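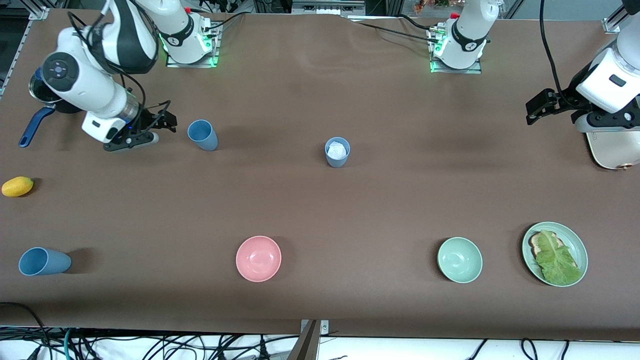 양팔 테이블 정리: 누운 컵 방향이 뒤집히고, 종이 든 컵은 쌓기 후보에서 안 빠집니다

Regula Hubmann
게시판: 인식 / 작업 계획

안녕하세요! 몇 주째 테이블 정리 작업을 붙잡고 있는데 너무 재미있어서 잠을 줄여 가며 하고 있습니다. 그런데 두 군데에서 막혔어요.

구성은 이렇습니다. 물체 자세 추정은 Boltetti, 작업 계획은 Nastham, 팔 제어는 직접 짠 노드입니다. 카메라는 고정이고 로봇을 마주 보고 있어서 로봇 기준 오른팔이 화면에서는 왼쪽에 나옵니다. 갈색 천 위에 파란 컵 세 개, 분홍 그릇, 연두색 계열 그릇, 빵과 상추가 올라간 접시, 손잡이 달린 냄비, 노란 망고 모양 과일이 놓여 있습니다. 목표는 컵은 컵끼리, 그릇은 그릇끼리 쌓고 음식이 담긴 접시는 건드리지 않는 것입니다.

첫째, 누워 있는 컵. 위치는 잘 잡는데 축 방향이 자꾸 뒤집힙니다. 입구가 화면 오른쪽을 향하고 있는데 추정 결과는 왼쪽이라고 나오고, 다음 프레임에서는 다시 오른쪽이 됩니다. 그러면 세우는 동작의 손목 회전도 반대로 계획돼요. 똑바로 선 컵은 멀쩡합니다. 추정 주기는 10Hz이고, 저장해 둔 3253프레임을 돌려 봐도 같은 현상이 나옵니다.

둘째, 구겨진 종이가 든 컵. 검출 라벨은 그냥 cup입니다. 계획기 입장에서는 빈 컵과 똑같으니 신이 나서 그 안에 다른 컵을 끼우려고 합니다. 시뮬레이션에는 종이가 없으니까 당연히 성공으로 나오고요. 학습 데이터에 "종이 든 컵" 클래스를 새로 넣어야 할까요? 그러면 다음엔 숟가락 든 컵, 그다음엔 빨대 든 컵… 끝이 없을 것 같아서 망설여집니다.

혹시 비슷한 걸 해 보신 분 계시면 작은 힌트라도 부탁드려요!

수정: 댓글에서 물어보셔서 덧붙입니다. 깊이 영상도 같이 받고 있고, 컵은 모두 같은 모델의 메시를 씁니다.

답변 2개, 추천순

Rahel Zürcher

와, 제가 제일 좋아하는 종류의 문제예요. 저도 지난 3월에 컵 방향 때문에 똑같이 고생해서 길게 적어 봅니다.

방향 뒤집힘부터요. 컵은 회전축 둘레로는 대칭이지만 입구와 바닥은 다르죠. 그런데 옆에서 본 윤곽은 위아래가 거의 비슷한 원통이라, 누워 있으면 정합 점수가 두 방향에서 엇비슷하게 나옵니다. 서 있을 때는 입구 안쪽이 보이니까 쉽게 갈리고요. 설정 파일에서 대칭 옵션을 한번 확인해 보세요. 축 회전 대칭만 켜야 하는데 "원통" 프리셋을 고르면 위아래 반전까지 대칭으로 취급됩니다. 제 경우는 원인의 절반이 이거였습니다!

나머지 절반은 프레임마다 따로 판단한 탓이었어요. 저는 이렇게 바꿨습니다.

1) 추정기에서 최고점 하나만 받지 말고 상위 두 가설을 점수와 함께 받습니다.
2) 두 가설의 축이 서로 반대면 깊이 점군으로 한 번 더 비교합니다. 양쪽 끝에서 점들이 평평한 면(바닥)을 이루는지, 안으로 꺼지는지(입구)만 봐도 꽤 잘 갈려요.
3) 그 결과를 로그 오즈로 누적하고, 문턱값을 넘기 전에는 계획기에 "방향 미정"으로 넘깁니다.
4) 물체가 움직였다고 판단되면 누적값을 지웁니다. 이걸 빼먹으면 컵을 세운 뒤에도 옛날 방향을 고집합니다. (제가 그랬습니다…)

방향 미정인 컵은 파지 후보를 만들지 않고 다른 물체부터 처리하게 하면 됩니다. 끝까지 안 정해지면 팔을 비켜서 다시 보고요. 고정 카메라면 팔이 가리는 영역이 생각보다 넓어요. 오른팔 뒤에 반쯤 숨은 냄비 같은 것도 팔만 조금 옮기면 점수가 확 올라갑니다. 팔의 관절각을 알고 있으니 링크 메시를 영상에 투영해서 가림 비율을 계산하고, 그 값이 높은 물체는 "못 찾음" 대신 "가려짐"으로 표시해 보세요. 계획기가 훨씬 얌전해집니다.

종이 든 컵은 클래스를 늘리지 마세요! 라벨은 cup 그대로 두고 상태를 따로 붙이는 쪽을 강력 추천합니다. 저는 물체마다 자세, 내용물 여부, 지지 관계 정도만 둡니다. 내용물 여부는 컵 메시의 안쪽 공간에 깊이 점이 들어와 있는지로 판정해요. 종이든 숟가락이든 뭐든 상관이 없죠. 그다음 Nastham의 쌓기 동작에 이런 전제조건을 겁니다.

stack(위, 아래)
전제: 종류(위) = 종류(아래)
전제: 내부비어있음(아래) = 참
전제: 내부비어있음(위) = 참
전제: 직립(아래) = 참
전제: 방향확정(위) = 참

"위"에도 비어 있음을 거는 게 포인트예요. 종이 든 컵을 빈 컵에 끼우는 건 물리적으로는 되는데, 정리라는 목표로 보면 종이를 먼저 빼는 게 맞을 때가 많거든요. 이건 취향이니 작업 정의에 따라 빼셔도 됩니다.

상태 값은 참, 거짓, 모름의 세 가지로 하시고, 모름은 전제를 만족하지 않는 걸로 처리하세요. 처음에 모름을 거짓으로 뭉갰다가 계획기가 이유 없이 포기하는 버그를 이틀 동안 찾았습니다.

속도도 걱정하실 텐데, 내부 점 검사까지 넣고 제 환경에서 한 주기가 104ms 나왔습니다. 10Hz를 아슬아슬하게 놓쳐서, 내용물 검사는 장면이 바뀌었을 때만 돌리게 했더니 여유가 생겼어요. 100번 반복 시험을 돌리면서 어느 전제에서 걸렸는지 로그로 남겨 두면 다음에 뭘 고칠지 금방 보입니다. 빵과 상추 접시도 같은 상태 구조로 보호할 수 있어요. 접시 위에 지지된 물체가 있으면 이동 금지, 끝!

Draren

간단히만 쓸게요. 좌우부터 의심해 보세요. 카메라가 로봇을 마주 보면 화면 좌우와 로봇 좌우가 반대입니다. 노드 이름이나 토픽에 left/right가 섞여 있으면 언젠가 꼭 꼬여요. 저는 Reisinger 뷰어를 켜고 양쪽 손목과 컵 입구에 축을 띄워서 확인합니다. 컵 축이 프레임마다 튀는지, 아니면 변환 한 군데가 뒤집혀서 계속 반대인지 눈으로 바로 구분돼요.

종이 든 컵은 저라면 그냥 데이터 더 모아서 클래스로 넣겠습니다. 제일 빨라요.

댓글

Regula Hubmann: 두 분 다 감사합니다! 설정 열어 보니 정말 "원통" 프리셋이었어요. 축 회전 대칭만 남기고 저장해 둔 프레임을 다시 돌렸는데 뒤집힘이 눈에 띄게 줄었습니다. 아직 남은 것도 있어서 로그 오즈 누적을 붙이는 중이에요. 토픽 이름은 확인해 보니 변환은 맞고 디버그 화면 글자만 반대였네요.

Rahel Zürcher: 신난다! 누적할 때 한쪽으로 너무 쌓이지 않게 상한을 꼭 두세요. 저는 상한이 없어서 컵을 손으로 돌려 놔도 한참 동안 안 바뀌었어요.

Draren: 클래스로 넣으라는 건 컵만 다룰 때 얘기였어요. 그릇까지 쌓으실 거면 상태로 빼는 쪽이 낫겠네요.

Regula Hubmann: 네, 분홍 그릇이랑 연두 그릇에도 같은 검사를 쓰려고요. 그런데 그릇은 얕아서 안쪽 공간을 어디까지로 잡아야 할지 모르겠어요. 지금은 테두리 높이에서 자르고 있습니다.

Rahel Zürcher: 테두리보다 조금 위까지 포함하세요. 볼록하게 담긴 건 테두리에서 자르면 일부를 놓칩니다. 대신 근처에 그리퍼가 있으면 손가락 점이 섞여 들어오니까 팔 메시로 먼저 지우고 검사하시고요.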